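Kukarex K3 stovetop grain steamer: review
Candela Collado
9 November 2022

The K3 is a two-tier steamer intended for couscous, millet and broken rice. It replaces the older K2, which had a thinner base and a lid without a vent. I have used it three or four times a week since March, mostly on gas, with a shorter spell on a Plulton induction plate.

Capacity is the first thing to get right. The upper basket takes 675 g of dry medium couscous before the grain rises too close to the lid. The perforations are small enough to hold fine millet, although fonio falls through and needs a cloth. The lower pot holds enough stew for six.

For testing I steamed 300 g of couscous in three passes, raking and oiling between each. The collar between pot and basket is silicone and seals without the usual strip of floured cloth. Steam came through the grain evenly, with a slightly damper ring at the wall. My Kallio steamer, which has a loose metal collar, leaked at the joint under the same flame and took longer over every pass.
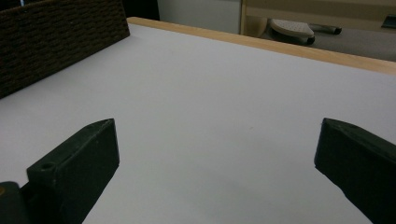 Cleaning is less satisfactory. The collar traps starch on its underside and has to be pulled off after each use. It goes back on only one way round, and the mark showing which way is hard to read. The basket can go in a dishwasher. The lid cannot, according to the leaflet, and the knob on mine has needed tightening twice.

The handles are short and riveted. They stay cool enough on induction but want a cloth on gas. With both tiers full the whole thing is heavy, and I would lift the basket off first.

Price at the time of writing is 132 euros, with spare collars sold separately. The Gistari equivalent costs less and has a larger pot, but its basket holes are too wide for anything finer than medium couscous.

Recommended for households that steam grain every week. Those who mainly cook rice in a saucepan will find little use for the upper tier, and the lower pot on its own is ordinary. A glass lid would be a useful change on the next version.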